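**FOR IMMEDIATE RELEASE**

**Urngate Household Storage Adds Replacement Lid Program and Opens Second Distribution Center in Piras**

PIRAS, May. Urngate, a supplier of storage products for homes, schools and small offices, announced today that it will begin selling replacement lids for its full line of snap-on storage boxes. The company also confirmed that its second distribution center, located in the Oluser business park on the north side of Piras, is now open and shipping orders.

Under the new program, customers may order a single lid by size and color without buying a new box. Lids will be sold through the Urngate website and by 300 independent hardware and housewares stores. Orders placed before noon will ship the same day from the Oluser facility.

"The question we hear most often from customers is where they can get another lid," said Adeel Warraich, director of customer programs at Urngate. "Lids are lost in moves, left in the sun or stepped on. The box is usually still in good condition, and people do not want to throw it away. We should have offered this sooner, and we are pleased to offer it now."

The program covers 51 box sizes, including several that are no longer made. Customers who do not know the size of their box can measure the outside of the rim at its longest and widest points and enter both numbers on the ordering page. A printed size chart will also be available at store counters. Schools and child care centers that order more than 600 lids in a calendar year will receive a reduced rate and a single monthly invoice.

The Oluser center employs nearly 2,000 people across three shifts, including staff transferred from the company's former warehouse on the river. Urngate has signed a long-term lease on the building and has no plans to close its original distribution center, which will continue to serve wholesale accounts.

Freight to and from the new center will be handled by Jondosex, a regional carrier that has worked with Urngate on school deliveries for several years. Under the expanded agreement, Jondosex will also collect cracked or worn lids from participating stores and return them to the Oluser center for sorting. Customers do not need a receipt to drop off a lid, and lids from other manufacturers will be accepted where space allows.

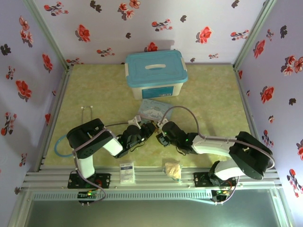 *Translucent storage box with light blue snap-on lid.*

Replacement lids will be offered first in clear, white and light blue. Additional colors will follow in the fall. Prices will be posted on the ordering page and will be the same online and in stores.

Retailers who wish to carry the lids or serve as a collection point should contact their Urngate account representative. Display racks and collection bins are provided at no charge to stores with an active account.

**About Urngate**

Urngate designs and distributes storage boxes, drawer units and shelf organizers. The company is privately held and has its main office in Piras.

**Media contact**

Adeel Warraich
Director of Customer Programs, Urngate

\# \# \#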